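3.2 Artists' statements and change of trade

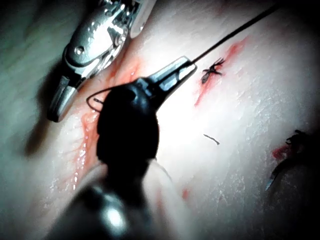

Figure 2. Two instruments over a tissue pad, with black suture thread.

The Skendley collection holds 1,204 statements written by painters, printmakers and performers for small gallery shows. We read each one for mentions of earlier paid work. Nearly 300 named at least one job outside the arts, most often teaching, driving or nursing. Writers tended to list these jobs in a single sentence, with no dates, and then move on to current work – usually a series or a subject.

Statements from the Cedeck gallery were longer and named more places. In 29 of them the artist gave a former trade as the source of a method, such as stitching or sign lettering. We coded these separately, following Snorradóttir. Statements that had been revised for a later show were counted once, using the earlier text.

Contact: Etach Papers, editorial office | © Etach Papers | Back to top
Last updated: February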